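The robot learns the flat first, and so do we

Wed 16 September 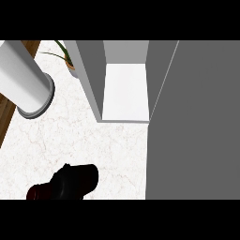
I've spent most of this week with the cleaning and changeover crew at Hisarik, the holiday-let firm on the edge of Gostthorpe, who are getting a two-armed robot in January. Before it gets anywhere near a real guest's bathroom it has to practise in simulation, and the people teaching it are the ones who've been doing the job for years — which I thought was a nice surprise! They sit in the old linen office with a big screen and steer it round a computer-made flat, all marble floor and white fittings. On the run I watched, one black gripper was out over the marble with nothing in it, and there was a little potted plant tucked against the side of an open white unit. Nisreen Mansour told me plants are her bugbear (long leaves, small pots, always exactly where you want to put your elbow), so she makes everyone on her shift practise going wide of them.

Hisarik looks after 387 lets, and a Saturday in summer can mean 100 changeovers. The plan is for the robot, which they've named Ikon, to do the fetching and lifting while people carry on with beds, bathrooms and the final check. Nobody's hours are being cut before next summer, and that's in writing, although I did hear some grumbling in the kitchen about what happens after that.

What has changed already is the rota. Each cleaner now gets two mornings a week at the screen, paid at the supervisor's rate, and the firm wants 600 practice runs logged before the robot arrives. Parvaneh Najafi, who runs the training, says the first few were a shambles and she'd happily delete them. She also says her knees have never felt better. One of the older hands told me she misses the walking, though, and finds a whole morning of staring at a floor harder than scrubbing one. I had a go myself and lasted ten minutes before my eyes went funny.

There's an open evening in the linen office next month for anyone on the crew who hasn't tried the controls yet. Bring your glasses if you wear them, and get there early if you want the good chair.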